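Filed under: Purchasing help > Grippers and spares > Open tickets

Ticket: Which spares do I order before the budget closes?
Status: waiting on supplier

Hello all, me again. I've got until Friday to put in the order for the next lot of gripper kit and I keep going round in circles, so I'm opening a proper ticket for it this time in the hope somebody will talk some sense into me.

Where I am at the moment. We run hand-held grippers with the blue textured pads for household pick-and-place work, mostly tidying small stuff into and out of boxes. The budget left in the pot is £2,482 and that has to cover pads, spare pivot pins, postage and (if I can squeeze it) one more complete gripper. The Jallton branch wants the same again but they've got their own money, so ignore them.

First go: I asked Skumia for a price on pads. They came back with £21 a pair, which I thought was fine until I saw the minimum order was 30 pairs. That's a good quarter of the pot gone on pads before I've bought a single screw! I asked if they'd split a pack and they said no, very politely.

Second go: tried Vedholm. Cheaper per pair, but theirs are smooth and ours are knurled, and I'm worried about lids. Flat plastic lids lying on the bottom of a box are the thing we struggle with most — you need to get a fingertip under the rim and a smooth pad just skates over it. Has anybody tried the Vedholm ones on anything thin? I'd love to be wrong.

Third go: had a look through our own drawer to see what we really get through. Pads wear at the tip first and the rest of the face is still good, so I turned a worn pair round end to end. Seems all right so far, but I've only done it on one gripper and I wouldn't plan a year's spending on it.

Update, later the same day: Bhuiyan replied. They'll do knurled pads in smaller packs but the mounting holes are a different spacing, so we'd need adapter plates at some £200 for the set. Plates are a one-off though, and after that we could buy pads as and when. I'm leaning this way. The catch is delivery, which they're quoting as July, and I've got enough pads in the drawer to last until then only if nobody gets carried away with the rough cardboard.

What I still need answers to, if anyone can help:

- Does the Bhuiyan plate make the finger any longer? We're already tight getting both fingers down inside a box without knocking the rim.
- Is it worth putting money aside for test objects? So far I've just used whatever's lying about (bottles, jars, rolls of tape, old boxes) and I'm tempted to keep that line at zero.
- Pivot pins: buy with the gripper or separately? Skumia's kit price doesn't say whether they're in or out, and I've asked them twice now.

I've pencilled in the complete gripper as "nice to have" and I'll drop it if the plates go ahead. If I hear nothing by Friday lunchtime I'll put in for the Bhuiyan set and leave this open till the parts are on the bench.

Related tickets
Pads lifting at one corner after cleaning
Quote comparison sheet keeps losing the postage column
Can we share a spares order with Jallton?
Squeaky pivot on left arm

Contact the purchasing desk | Back to top

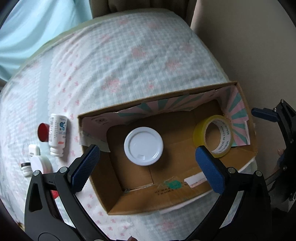 Box work with the blue pads: flat lid and tape roll inside, fingers open over the rim.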